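17 November 2024

Bench notes, two-arm cell, easel chore

Sunday, quiet building, so I finally get to write this up properly instead of scribbling on the back of a parts list. The question on the whiteboard is still the one Bollbridge sent us in the spring: can a pair of arms do the dull little jobs at the end of a craft class yet? Their list has 11 chores on it. Wiping tables, capping paint, putting stools up, and my personal nemesis, the small wooden tabletop easels and the boards that go with them. I picked the easels because I figured they'd be easy. Ha.

An easel is a terrible thing to pick up if you have two fingers and no common sense. You or I grab it wherever, feel it swing, and fix the grip without thinking. The arm commits to a spot on a leg and then finds out where the weight is. Grab too near the top and the bottom end swings. Grab the ledge and the approach angle gets ugly because the wrist wants to be where the floor is. And then there are the boards, flat on the floor, with almost no edge to get a finger under. I still think the boards are the harder half of this job, and I'd bet lunch on it.

The Hadari policy (the older one, December's training data) treats every easel as if it were standing up. Murakami is the newer one and copes better with things lying on their side, but it dithers. It'll hover over a leg, move a hair left, move a hair back, and you sit there with your coffee willing it to just close the fingers already!

Views from the cell: 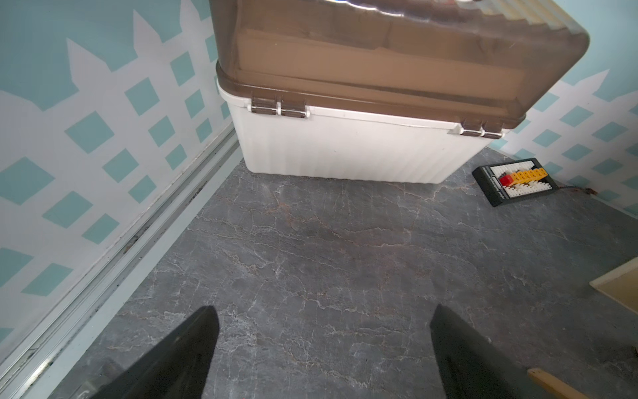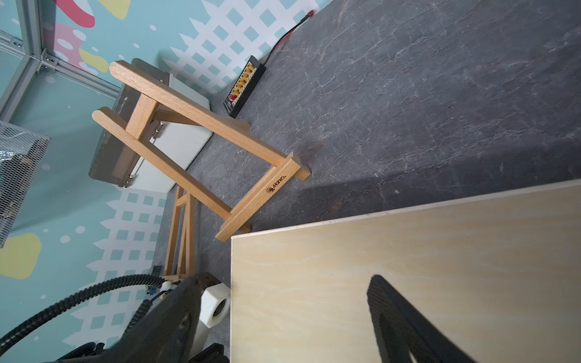
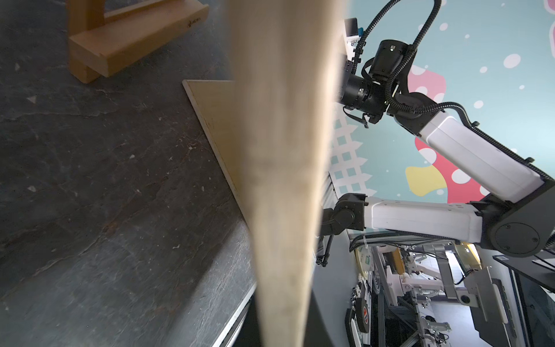 Both arms, easels and boards on the floor:
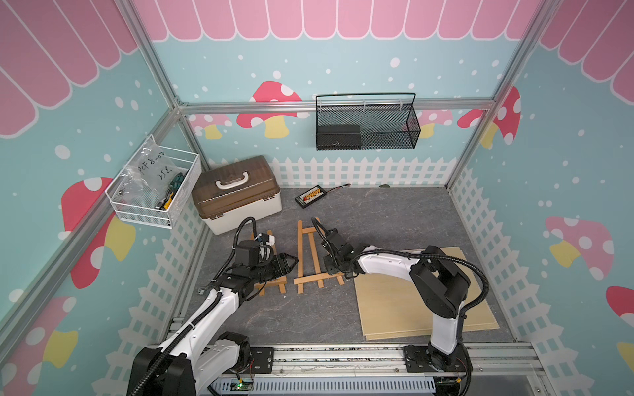

My current theory about the dithering is that Murakami can't decide which leg it likes. The two legs look nearly the same up close, and from the wrist view a small shift makes the other one look like the better target. Hadari never had this trouble because Hadari never changed its mind about anything, including when it was wrong. What I want to try is feeding in the overhead view at a lower rate and letting the wrist view take over only for the last bit of the reach. Soketti (the planner, for whoever reads this later) can already switch views mid-task, but the switch is clunky and I don't trust the timing.

Also: handoffs. I keep going back and forth on whether the second arm should help at all. When it holds the far end still, the first arm's grasp gets a lot more forgiving. When it's late, it's one more thing to bump into. For the boards I think two arms is the only sane way — one tips an edge up, the other takes it — and I should stop trying to be clever with one.

Numbers so far, copied from the log so I don't lose them: 172 attempts since the fingertip change, all easels, no boards. I haven't split them by which way the easel was facing and I really should before I say anything to Bollbridge. The last batch of 70 was all Murakami, so don't compare the batches straight across (note to self, I did exactly that on Friday and got excited for nothing).

So, can it do the chore? Not in a way I'd leave alone with somebody's classroom. A bored teenager would have the easels folded and stacked before the planner finished its first look around. But a year ago I wouldn't have let it near anything with legs that move, and now I'm arguing with myself about which leg it prefers, so I'm calling that progress and I'm pretty happy about it.

To do:
Split the log by easel orientation.
Slow the overhead feed, rerun with Murakami only.
Board tipping by hand control first, 3 tries per arm order, before training anything.
Check the view switch timing in Soketti.
Ask Bollbridge if the boards have to be stacked square or if a messy pile counts. Please let a messy pile count.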